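The Rovudley cell is a single-arm robot station for handling household appliances, built by Itura and first set up by Jaime Salgado. It has a wrist camera and a two-finger parallel-linkage gripper.

Setup begins with the fingers fully open. The wrist camera is then checked for a clear view of both fingertips and the appliance door.
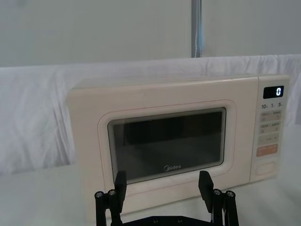

Linkage screws are tightened by hand in pairs, left side first, and checked again after 100 cycles. Finger pads are replaced every 2000 cycles — sooner if the tips no longer meet evenly.

Last edited 17 Apr 2020 | Contact | Back to top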